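Ticket 18 – Bin picking, gripper comparison, Billdale cell
Status: open

Cuypers gripper: 19 tries, 18 good. Lidska gripper: 19 tries, 3 dropped, and 2 stops with the message "finger position lost". I changed the cable and the stops are still there. Same arm, same bin, same speed for both.

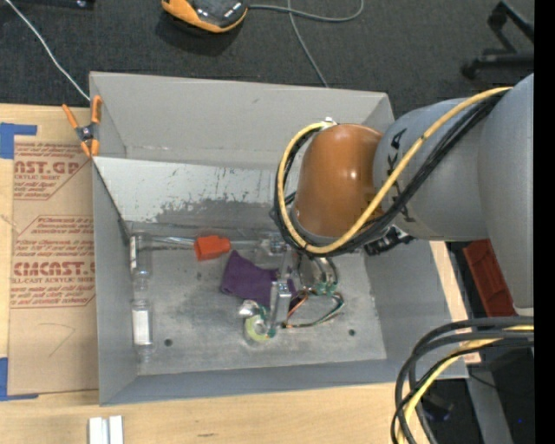

Naltholm

6/25/21 – The purple cloth is the easy one. The bottles next to the wall are more difficult for both grippers. Please advise which log you need from the controller.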